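I grew up in a house with a Good Bowl. It was cut glass, it lived in the middle of the dining table, and the fruit in it was mostly for company. You could take a banana if you asked. The pears you did not touch, and by the time anybody was allowed to eat them they had gone to mush from the inside.

So I'm here to argue for the plastic bowl. The cheap one, with a handle, that you can grab with one hand while the other one is holding the phone or a toddler or the mail. Mine cost 4 dollars at Villaseñor, the little grocery down the hill, and I've had it longer than my couch.

My friend Kerstin Rothe thinks this is a crime. She has a ceramic thing from a studio in Ullesow, and it's gorgeous, I'll give her that, and it weighs about as much as a car battery. She fills it with lemons. Only lemons! When I asked where the rest of the fruit was she said "in the fridge," in the tone you'd use for a relative in prison. I know what happens to fruit in the fridge drawer. It goes in there in July and you meet it again at Halloween.

The other thing people get snooty about is mixing. Fruit with fruit, vegetables with vegetables, everything in its own place. Why? I come home with one bag. What's in the bag goes in the bowl, and if that means a cucumber is leaning on the pears for an afternoon, then good, because I'll see it and slice it up for dinner.
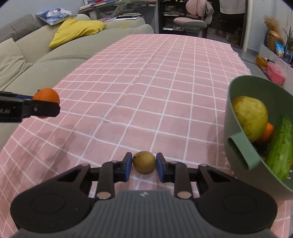
*Sage-green bowl, pink checked cloth, cucumber and all.*

And yes, I know ripe pears can make a cucumber go yellow and soft if you leave them together too long. My answer is don't leave them together too long. Eat the cucumber! A bowl on the table is a to-do list you can snack on, and mine rarely makes it past the second evening.

I feel the same way about the tablecloth, by the way. Kerstin irons hers. I shake mine out the back door and put it down again with the wrinkles still in it – it's going to have juice on it by lunch anyway. A cloth with a grid on it hides more than a plain white one, too, and pink is nice to look at over coffee at 8 in the morning.

Small ugly pears also deserve a word. The dull brownish ones, a bit blotchy, that get left in the crate after everybody has picked out the big shiny ones. I buy those on purpose. They fit in a coat pocket, and a kid can finish one without leaving half of it behind the sofa.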